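Category: Home & Household Research | Appliances

3.2 Refrigerator checks before the October visits

We asked 30 households in Plerndale and Donbridge to keep a kitchen log for 11 weeks. Each log recorded door openings, shelf temperature and any fault with the refrigerator or oven. The full set came to 771 entries. Blank entries were dropped before coding. 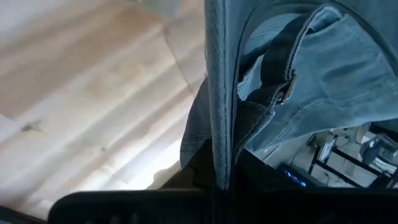 Yaqin Jiang
Lead author, Tultum Household Studies

Figure 2. Wood surface with a blue-grey fabric item.

Households that cleaned the condenser coils before hosting guests logged fewer warm-shelf readings than those that did not. The difference was largest in older units. Door seals mattered less than we expected, and the Bustos checklist, which puts seals first, may need to be reordered. Oven faults were too rare to compare between the two towns.

Two households replaced a refrigerator during the study. Their logs were kept up to the day of replacement and are treated separately in Section 4.

Last updated: October

We use cookies to remember your reading preferences. Accept | Manage settings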